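Speaker notes: Can a machine tidy up yet?
Oana Pîrvu, Urklow evening series, February 2024

Slide 1. Say hello, thank Roscoe Haddad for the room. Talk runs two parts, questions after each. The short answer to the title is "some of it, slowly." Say that up front so people can relax.

Slide 2. Start with hardware. Shop-floor people expect brackets and tubes to be the easy part. They are stiff and they keep their shape. The trouble is finding the edge of a gray part on a gray floor, and then keeping clear of any cable lying next to it. 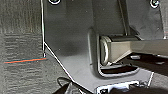

Slide 2: Gray bracket with a metal tube, next to the carpet. Note the black cable at lower left.

Pause. Ask who has worked on a line. Valter Macedo ran 600 pick attempts at Achterberg last May, all on rigid parts. Most misses came from bad approach angles. Grip strength was rarely the cause.

Slide 3. Now the house. A person puts things in a basket without thinking about the rim. A machine has to know where the rim is, how far the liner sags, and what is standing close by.
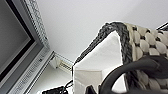
Cloth is still the weak spot. It folds differently each time, so a stored model of it goes stale fast. The Erkby team gave up on modeling the folds and plans for the rim only. Works better than I expected. Don't go into the math here, Cletus covers it after the break.

Slide 4. Boxes. Thin board bends under a squeeze, and a handle slot gives you a place to hold if you can line up with it.
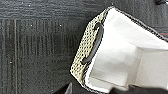
Slide 4: White box, dotted end panel, oval slot.

My own view: 2 years for boxes in a workshop, longer for laundry at home. Expect Hazel Pennington to disagree. Let her.

Slide 5. Questions. If time is short, skip the Clollutlow numbers.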